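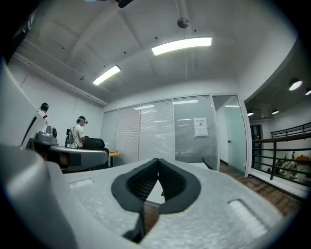 Figure 3. View from the Batby hand-held gripper. The finger pad is at bottom center, with two people in headsets at a workbench behind it.

4.2 Evaluation of the Batby kit

We reviewed the Batby kit as sold by Tirkonholm, with no changes to the hardware or the recording software. The kit is priced for small labs and comes with a hand-held gripper, a charging dock and a one-year license. Kubo and Vrettos collected 302 demonstrations over the test period in November, and 94 of these were set aside for validation.

The gripper's own camera keeps the finger pad in view together with a wide part of the room (Figure 3). This helps with locating the tool, but the housing takes up the lower part of the image - we masked it before training. Of the remaining files, seven would not open in the supplied viewer and had to be exported again by hand.

Setup took 165 minutes the first time, most of it spent on pairing. The printed guide skips one pairing step, and Tirkonholm support sent us the missing page the next morning.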